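首页 课程 学生项目 阅读资料 提交说明 登录

文学与出版课程 学生项目报告

信件在埃姆罕(Emham)系列历史言情小说中的作用

提交日期:2019年5月1日
指导教师:Dennis Stockdale

一、选题经过

我选这个题目,最初是因为课上讨论过一个问题:历史言情小说里的男女主人公常常隔着很远的距离,作者用什么办法让他们在见面之前就产生感情。多数同学的回答是写信。我当时同意,后来读了几本,发现信在书里做的事情比谈恋爱多得多,有时候一封信从头到尾没有一句情话,却决定了后面半本书的走向。

去年十月我开始读Marjorie Heywood的埃姆罕系列。这套书由Brivport出版,故事都发生在一个叫埃姆罕的河港小镇和周边农庄,各册主人公不同,配角会反复出现。全系列共20册,篇幅差别不大,语言也比较浅,适合一个人在一学期内读完并做记录。

报告只讨论信件,包括主人公之间的信、家人来信、律师函和没有寄出的信。便条和电报也读了,但是太短,没有放进来分析。

二、阅读与记录的方法

我给每一封信做了一张卡片,写明寄信人、收信人、在第几章出现、信的原文有没有完整给出,以及收信人读完以后做了什么。最后一栏最难填。有些信读完以后,人物什么也没做,要到很后面才看出影响,所以我允许自己回头补写。

卡片先按册排,后来改成按用途排。改动花了将近一周,中间还弄混过《磨坊主的女儿》和《渡口以北》里的律师函,因为同一位律师在两册里都出现,语气也一样。重新核对以后,我在卡片右上角加了书名缩写。

阅读主要在晚上进行,白天在普拉布里奇(Prarbridge)的阅览室抄写引文。系列的早期几册只有旧版,页码和新版对不上,因此报告里一律注章不注页。

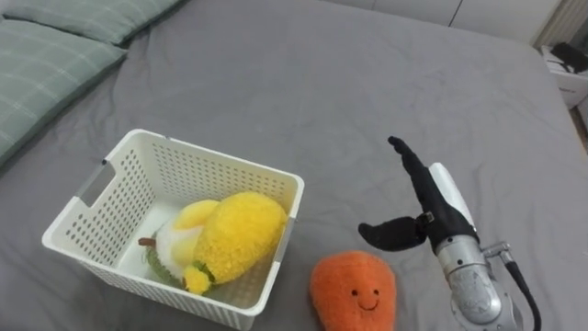
三、信件的几种用途

1. 推迟见面

《冬天的租约》是最典型的例子。女主人公艾达替姐姐回信,署的是姐姐的名字,男主人公以为自己一直在和姐姐通信。两个人第一次见面被安排在第九章,见面时都不知道对方是谁。前八章里他们没有说过一句话,但读者已经熟悉他们各自的脾气:艾达写信喜欢从天气写起,对方总是先抱怨账目。

如果把信拿掉,作者就得让他们早早碰面,误会也就撑不了那么久。我认为在这一册里,信的首要作用是控制时间。

2. 透露家产和债务

系列里的婚姻大多和钱有关,可是人物很少当面谈钱。钱的事情几乎都在信里。《渡口以北》中,农庄抵押的消息由律师函带来,措辞客气,数字写得很清楚。女主人公把信读了两遍,第二遍是读给弟弟听的,作者借这个机会让弟弟问出读者想问的问题。这样处理比较省力,也不显得生硬。

律师函还有一个特点,就是总在餐桌上拆开。我一开始以为是巧合,后来查卡片,早期几册都是如此。后期作者大概注意到了重复,开始让人物在马车上或马厩里拆信。

3. 让配角发声

有些配角从不出场,只写信。《磨坊主的女儿》里的姨母住在外地,每隔几章来一封信,催外甥女嫁人,顺便打听镇上的闲话。她的信很好笑,拼写也有错误,中文读者看译文时不容易感觉到。我读的是原文,抄了一部分错字放在附录里。

姨母的信还起到交代旧事的作用。母亲当年为什么离开埃姆罕,正文没有说,姨母在一封谈帽子的信里随口提到了。我第一次读的时候漏掉了这一句,整理卡片时才看见。

4. 没有寄出的信

这一类数量少,分量重。写法通常是人物在夜里写信,写完放进抽屉,由别人在后来发现。《河灯》全书28章,男主人公未寄出的信在倒数第二章才被读到,信里承认他早就知道女主人公的身份。作者把全文放了出来,占了整整一章,没有插入任何动作和对话。

我对这一章的看法前后有变化。第一次读觉得太长,情节停住了。第二次读时已经知道内容,反而注意到信里的时间顺序是乱的,他先写最近的事,再写初次见面,最后才写到自己的父亲。正文叙述一直很有条理,信的写法和正文不一样,人物的慌乱就从这里看出来。

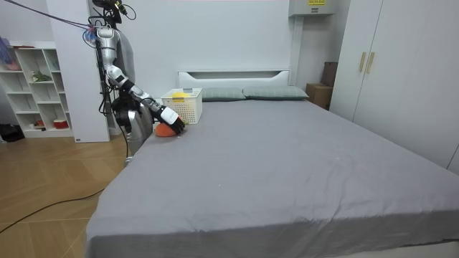
与此相比,《冬天的租约》里也有一封没寄出的信,但只转述了大意。转述的版本没有给我留下很深的印象,重读时甚至要翻回去找。由此可以提出一个初步的判断:未寄出的信是否给出原文,对结尾的效果影响较大。这个判断只有少数几册支持,换一位作者未必成立。

四、原文信与转述信的比较

作者在什么情况下给原文,什么情况下转述,大致有规律。凡是收信人独自读信,多半给原文;有旁人在场,多半转述或者只给几句。旁人在场时,作者更关心大家的表情和反应,信的内容可以稍后再补。

例外出现在《果园之约》。女主人公在教堂门口当众读信,全文照录,读完以后人群散去,也没有写任何人的反应。Stockdale老师看过初稿后认为,这里可能是在模仿更早的书信体小说。我没有找到直接的证据,只能把他的意见记在这里。

另外,早期几册的信在排版上用斜体,后期改为缩进。斜体的长信读起来比较吃力,我怀疑这和后期原文信变长有关,但这属于出版方面的问题,需要看编辑档案才能回答。

五、存在的问题

第一,我把信按用途分类,有些信同时属于两类,例如姨母谈帽子的那封信,既让配角发声,也交代旧事。我的做法是按主要用途归类,标准多少有些主观。

第二,我没有和同时期其他作者的作品对照。系列里的很多写法也许是这一类小说的通例,并非Heywood个人的习惯。原计划要读另外两位作者各一册,时间不够,没有完成。

第三,附录中的引文由我自己翻译,称谓的处理前后不够统一,“先生”和“阁下”混用,定稿时改过一部分。

六、后续打算

如果继续做,我想先补上对照阅读,再专门看信件送达的过程。埃姆罕的邮差在系列里出现得很频繁,他送错过信,也扣过信,在《河灯》里还有自己的一条支线。这个人物我只在卡片背面做了零散的笔记,没有写进正文。

附录一为各册信件用途对照表,附录二为引文及译文,均随纸质版提交。

相关项目
· 乡村言情小说中的继承权情节
· 连载与单行本:章末悬念的改写
· 系列小说配角的命名方式
· 言情小说封底简介的写法

联系课程办公室 | 版权归作者及课程所有 | 返回顶部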